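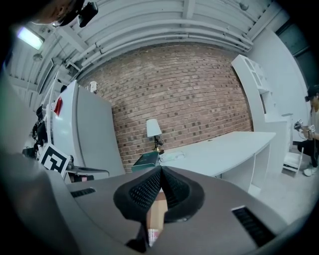
*Nolleck mesh pads on the hand-held gripper, with a V-shaped opening between them.*

**Nolleck replacement fingertip pads, reviewed after a month of use**

January 2024

We look after hand-held grippers, and the part that wears out is always the fingertip. The body of a gripper can be knocked against desks and dropped in a bin at the end of the day and it will mostly be fine. The pads get dirty, go shiny, and start letting go of cardboard.

The Nolleck pads are black, with a cushioned mesh face in a fine dotted pattern and a thicker rounded rim. They come as a pair in a flat bag with screws and a card of instructions. We had been using the Zedik pads before this, which are a plain molded strip, and I'll compare the two where I can.

**Fitting**

The old pads came off with a small hex key. Clean the finger before you put the new one on. The Zedik strips leave a line of adhesive along the back and the Nolleck carrier won't seat flat over it. I used alcohol and a plastic scraper and that took longer than the rest of the job.

Each pad is held by two screws. Start both by hand, close the gripper so the pads meet, then tighten. If you tighten with the gripper open, one pad ends up slightly twisted and you only find out when you try to pick up something thin. The card doesn't mention this. Alois Lanz, who does most of our repairs, worked it out on the first set.

The pads are meant to lean in toward each other at the bottom and leave a narrow gap there. I thought I had fitted mine wrong and took them off again. They were fine. The mesh gives when you squeeze, and the gap closes up as it does.

**In use**

Grip on cardboard and paperboard is very good, better than the Zedik strips by a clear margin. Small boxes stay put when the wrist is turned over. Books are fine too. Smooth glazed cups are about the same as before, and I would not buy these for wet items at all -- the mesh holds water and takes a long time to dry.

The soft face is kinder to things with corners. It also makes the grip feel less exact. With the old strips you could tell when you had touched something. Now there is a bit of squash first, and people who were used to the hard pads closed too far for the first few days.

After changing pads you need to redo the width calibration. The new ones are thicker, so the closed reading is off until you do. It is a short job: close fully, store, open fully, store. I would repeat it after 200 cycles, when the mesh has settled. Ours had moved a little by then and hasn't moved since.

**Upkeep**

Dust gets into the mesh. A soft brush along the face every evening keeps it clear, and while you have the brush out it is worth going over the vent slots on the housing, which collect the same cardboard fluff. Don't use compressed air on the vents with the power on.

Nolleck gives a life of 4000 cycles. We haven't reached it, so I can't say. The left pad on our busiest unit has started to flatten near the rim, and the right one looks new. Alois thinks the screws on that side were done up too hard.

**Buying**

We ordered from Juntunen and the parcel came through Prernham without trouble. Pads are sold in pairs only. I'd like to see singles, given how unevenly ours are wearing, and I'd like spare screws in the bag -- they are small and one has already gone under a desk.

Worth the money for dry, boxy objects. If you mostly handle glass or anything wet, stay with the plain strips.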